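Respiratory and enteric surveillance notebook
October, morning, continued from the previous page

Still on the Storkovcombe norovirus signal. Writing this down before the call so I don't talk myself into anything during it.

What we were told: wastewater from the Storkovcombe catchment jumped over the last sampling round, the Nellbridge office has taken it as the start of the winter season, and there is a draft notice to the care homes telling them to stop communal meals. Gert forwarded the draft with "looks convincing?" in the subject line. I have now gone through the raw curves and I am less convinced than I was when I opened the file.

What we have: 82 stored extracts from the fall so far, from 12 sampling points, run in Dostbridge on the old assay until Anathi switched us to the new primer set. The jump shows up in the first plate after the switch. It may be a coincidence. I have seen enough coincidences of this sort to want the old primers run on the new samples before anyone prints a notice.

Other things that changed at nearly the same time, in no order:
- autosampler at the Storkovcombe pumping station went back to the Vermeulen depot for service and came back with a new intake line
- new lot of extraction beads (Themba has the lot slips in the blue folder, I haven't checked them against the plates yet)
- heavy rain, then none
- Jummai on leave, so the composite samples were pooled by whoever was in

Any one of those could move the curve. Rain should push it down through dilution, and the dry spell after would let it climb back, which on a short plot looks exactly like a rise. Flow correction is supposed to deal with this. The flow meter readings for the dry spell are flat to the last digit, though, and I don't believe a sewer does that. I think the meter was stuck and the software filled forward.

If the flow number is wrong then every corrected value after it is wrong in the same direction. Uncorrected values are higher than last month too, but by much less, and the replicate wells are scattered enough that I wouldn't want to defend the difference in front of a stranger.
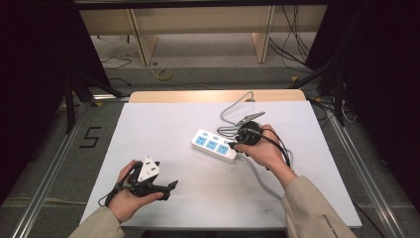
Can a rise in wastewater be used to call a norovirus outbreak in a care home?

Not on its own, in my view. The sewer sample mixes everyone upstream of the sampling point, so it can say that more virus is being shed somewhere in the catchment, and it can't say which building, or whether the people shedding it are ill. To call an outbreak we want linked cases with symptoms and at least some positive stool samples from the same place. The sewer result is a reason to phone the homes and ask.

Zinhle did phone the homes. Her notes are in the shared folder, and they are better than mine usually are. Two of them report a bit of vomiting among staff. Neither has sent stool. One home told her they had "the usual bug going around" and, when pressed, said it started with a resident's birthday lunch, which sounds to me like food as much as virus. She asked for samples and was told the manager would get back to her. The rest report nothing, which I would put more weight on if I thought they were logging it.

So the clinical side is weak. I don't say absent. If this does turn out to be the season starting, a handful of vomiting staff and a resident or two is what the first week looks like, and I'll look silly. I'd still like the bench work to hold up by itself.

Inhibition control. This bothers me most. The spike-in should come back at 100 copies per reaction, give or take what we normally see. In the old plates it came back low nearly every time, and we accepted it and corrected for it. In the new plates it comes back where it should. Anathi reads that as the new beads doing a cleaner job, and she could well be right. But if extraction got better, then more of the norovirus RNA is getting through too, and some of the "rise" is us catching what we used to lose. The recovery correction ought to flatten that out. It flattens it only if the spike and the target behave the same way in the matrix, and we validated that on clean effluent, years ago, in somebody else's building.

I raised this last spring and it is in the minutes as "noted."

Plan, agreed with Themba over coffee, so hold both of us to it:

1. Pull the Storkovcombe extracts from either side of the primer switch. Old primers and new primers on the same plate, four wells each. Same master mix, same machine, same pair of hands.

2. Re-extract from the frozen pellets where we have enough left, old bead lot against new. Themba thinks we have one unopened pack of the old lot. I think it was used for training. One of us is going to be annoyed.

3. Ask the utility for the raw flow log, before any gap filling. Gert has the contact.

4. Blank run through the new intake line on the autosampler. If the line came from another site and wasn't flushed properly it could be carrying something over. Unlikely after this many cycles, cheap to check.

5. No notice goes out with the word "outbreak" in it until 1 and 3 are back. Gert isn't happy with this. He says the homes lose nothing by being careful. They do, though: residents eat alone in their rooms, visits get canceled, and the next time we call they pick up more slowly. We did this to Dostbridge two winters back on a signal that went away when the plates were repeated. The home there still brings it up.

Things I'm not going to bother with: sequencing. Everyone wants a genotype and it will tell us nothing about whether the amount went up. If the stool samples arrive, fine, then there is something to compare with.

Midday, after the call

It went longer than it should have. Nellbridge agreed to soften the draft to a general handwashing and "tell us if you see cases" letter. Gert wanted a line saying levels "have risen." I asked for "may have risen" and we settled on "we are looking into a possible rise," which commits us to the looking. Good enough.

Jummai joined from home even though she's off. She pointed out something I had missed completely: the Storkovcombe composite is supposed to be pooled by volume in proportion to flow, and with the meter stuck, whoever pooled it would have taken equal volumes all the way through. Equal volumes overweight the night samples. Night samples in that catchment are mostly the hospital laundry and the care homes, because not much else is draining. So the composite itself may be skewed toward the homes, before any assay touches it. No correction downstream can repair that.

I don't like how neatly that would explain things. I'd been enjoying the bead lot theory and will try to be as hard on this one as I was on the season-has-started one. Jummai says individual bottles were kept for the latest round. If they were, we can re-pool properly and compare, and that should go ahead of item 2. 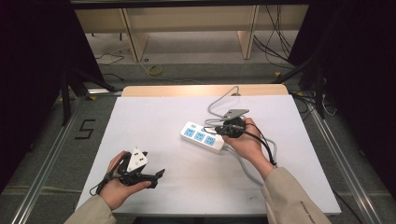 This page was last modified in October at 4:12 pm by Themba Nkosi.

Afternoon

Cold room. The individual bottles are there for most of the round, labels legible, a few gaps. The gaps are at night, naturally. Zinhle has made a sheet of which bottles exist and what flow reading goes with each, with the stuck readings in red. There is a lot of red.

Plate for item 1 is loaded. Old primers came out of the back freezer and have been thawed more often than I'd choose, so if they read low across the whole plate, including the standards, I'm throwing the comparison out and ordering fresh. Writing that here now so that I can't decide it after seeing the curves.

What would change my mind, also written ahead of time:

Old and new primers agree on the new samples, both show the rise, standards are clean: then it isn't the primer switch, and I owe Anathi an apology for the tone of my last email.

New primers high, old primers flat: primer effect or a strain the old set misses. The second would be interesting. The first is likelier and I'd want stool before saying the second out loud.

Re-pooled sample lower than the original composite: pooling error, and then the question is how many earlier rounds were pooled with a bad flow reading. I'd expect a few. Nobody will thank us for finding out.

Re-pooled sample the same or higher: then I start to believe it, flow meter or no flow meter.

Themba adds (his words, I'm copying from the whiteboard before it gets wiped): "Check if meter fault alarm was on. If on, who gets the alarm." Good point. I believe the alarm goes to an email address for a person who left.

The utility replied to Gert. Raw flow log exists, they can send it, they would like a form first. Form sent.

One of the two homes with sick staff called Zinhle back. They will send stool samples if we supply the pots and someone to pick them up. Zinhle is driving the pots over herself on her way home. The other home has gone quiet. She'll try again in the morning, earlier, before the manager gets into meetings.

Bead lot slips: checked. The new lot started one plate before the primer switch, so the two changes don't line up exactly. That one plate in between is new beads with old primers, and it has Storkovcombe on it. It reads slightly high. One plate, two good wells, and I'm not hanging anything on it, but it should be re-extracted first if the pellets are there.

To do before I leave:
- copy plate layout into the shared folder (done)
- reply to Anathi, nicely
- ask Jummai for the older pooling sheets, when she's back, not tonight
- new label roll for the cold room
- find out whose pack of old beads is in the door of the fridge, it has no name on it and Themba says it isn't the one he meant

Plate finishes after I've gone. Themba will look at the standards only and leave the samples until I'm in.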